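Cellules à deux bras : Sernley publie un guide de bonnes pratiques pour les petits postes

Publié en mai – Rubrique Automatisation

Sernley a mis en ligne un guide de bonnes pratiques consacré aux cellules de table à deux bras robotisés. Le document, rédigé avec le bureau d'études Comska, s'adresse aux ateliers et aux laboratoires qui font travailler deux bras légers au-dessus d'un même plateau pour du tri, du rangement ou de la manipulation de petites pièces. Il est gratuit et n'a pas de valeur réglementaire. L'analyse de risques reste à la charge de l'exploitant.

Le texte compte 4 chapitres : fixation des bras, câblage, zone partagée et tenue du registre. Celui du câblage est le plus long. Les rédacteurs demandent que chaque boucle de câble soit vérifiée bras replié puis bras en extension complète, avec une longueur libre suffisante pour ne pas tirer sur le connecteur de la pince. Les câbles qui débordent du plateau doivent être pris en compte dans le tracé de la zone d'évolution, au même titre que les segments du bras. Jusqu'ici, beaucoup d'exploitants s'en tenaient à la portée indiquée par le fabricant.
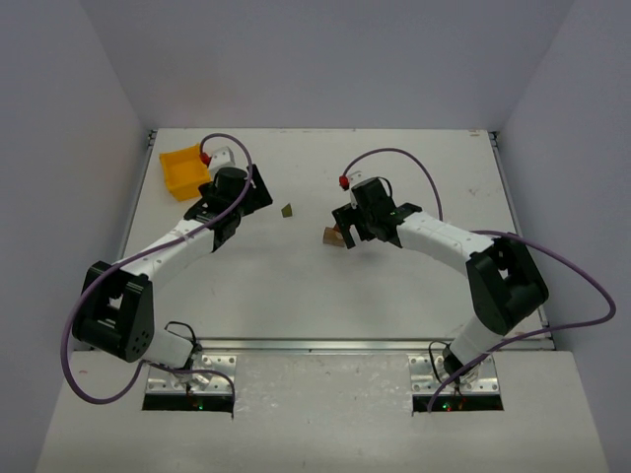

Deux bras au-dessus d'un plateau commun. Les câbles violets forment une boucle qui dépasse de la table de chaque côté.

Pour la zone partagée, le guide recommande de définir par logiciel un volume central dans lequel un seul bras peut entrer à la fois. Le second attend à l'extérieur, pince immobile. Si la tâche impose que les 2 bras s'y trouvent ensemble, par exemple pour un passage de pièce de l'un à l'autre, la vitesse doit être réduite et la séquence validée à part. Les bacs et les pièces à saisir sont placés selon un plan affiché au poste. Tout déplacement d'un bac entraîne un nouvel essai à vitesse lente.

Les fixations font l'objet d'un contrôle visuel à chaque prise de poste et d'un contrôle du serrage toutes les 60 heures de fonctionnement. Sernley conseille en outre une révision complète au bout de 3 000 cycles après la mise en service, avec relevé du jeu dans les articulations et remplacement des câbles dont la gaine est marquée. Les résultats sont consignés dans un registre dont un modèle figure en annexe.

L'atelier Sallero, qui a relu une version préparatoire, a demandé que les opérations de réglage soient traitées séparément de la production. Cette remarque a été retenue : pendant un réglage, une seule personne commande les bras et l'arrêt d'urgence doit rester à portée de sa main. La société Bellamy souhaitait de son côté une fréquence de contrôle plus souple pour les postes utilisés de façon occasionnelle. Le point est renvoyé à la prochaine édition.

Le guide est disponible en français et en anglais sur le site de Sernley. Les observations peuvent être envoyées par le formulaire de contact jusqu'à la fin du mois de septembre.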